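Household Water and Where It Goes
Handout for Session 4: The Kitchen Drain
Evening course, Prunton Adult Learning Center
Instructor: Tanveer Swati
October 9, 2024

Welcome back, everybody, and thank you for the very good questions last time about shutoff valves. I have typed up the answers and put them at the end of the Session 3 handout, so please pick up a fresh copy from the table by the door if yours doesn't have a second page. Tonight we leave the supply side behind and follow the water on its way out.

1. Two systems, one sink

I'd like you to start by thinking of a sink as the meeting place of two systems that work on different principles. The water coming in is under pressure. It will go up, sideways, around corners, and into the cabinet below if you give it half a chance. The water going out has only gravity to help it, so every inch of drain pipe has to run downhill. When I was learning the trade under old Mr. Talukder, he used to make me draw the drain line first and fit everything else around it, and I still think that's a good habit.

The gap between the two systems matters too. The end of the spout should always sit higher than the flood rim, meaning the level at which water would spill over the edge of the basin. We call this an air gap. If the pressure in the main drops for some reason, dirty water can be pulled backward into any outlet that is sitting under the surface. A spout with open air beneath it can't do that. A hose left lying in a bucket can, and this is why we spent so long on garden taps in Session 2.

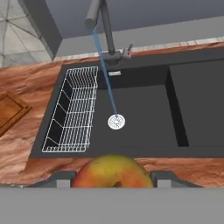 2. The trap

Under nearly every sink there is a bend in the pipe shaped something like a letter P lying on its face. It holds a small amount of water at all times, and that water is a plug against sewer gas. People often believe the trap is there to catch wedding rings. It does catch them now and then, and I'm always glad when it does, but the seal is its real job.

A trap can lose its water in several ways, and I'd like you to know these two well:

Evaporation. A sink that isn't used for weeks will slowly dry out. If a guest bathroom smells bad, run the tap for a minute before you call anyone.

Siphoning. A full basin let go all at once can pull the trap water along behind it, particularly if the line is poorly vented. You'll hear a gulp or a gurgle at the end.

3. Venting

This is the part that puzzles people, and it puzzled me for a long while, so don't worry if you need to read it twice. Put your finger over the top of a drinking straw full of water and the water stays put. Lift your finger and it runs out. A drain line behaves in much the same way. Air has to get in behind the water, and the vent pipe, which usually goes up through the roof, is what lets it in.

With two basins sharing one trap, a slow drain on both sides usually points to trouble past the place where the two lines join. A slow drain on one side only points to something before it. Cường Lò, who took this course in April, worked that out on his own for a house in Zerkcombe and saved himself a service call – he very kindly let me borrow his sketch, and we'll pass it around.

4. Grease

Hot fat is a liquid when you pour it and a solid a few feet down the line. Running hot water after it only moves the problem farther from where you can reach it. Wipe the pan with a paper towel, put the towel in the trash, and then wash the pan. Coffee grounds and rice belong in the trash as well.

5. Slope, with a worked figure

The usual rule for small drain lines is a quarter inch of drop for every foot of run. So a line 30 feet long needs to fall 7 1/2 inches from one end to the other. Check your local code before doing any work, as the rules differ from place to place and according to the size of the pipe.

For next week

Please look under your own kitchen sink with a flashlight and draw what you find: the trap, the joints, and the place where the pipe goes into the wall or floor. Labels are welcome, and it needn't be pretty. If you rent, looking is fine, but leave the wrenches in the drawer. Read chapter 5 of the Lirau workbook, up to page 83, and skip the section on septic tanks for now – we'll give that a whole evening to itself.

Bring old clothes. We'll be taking traps apart.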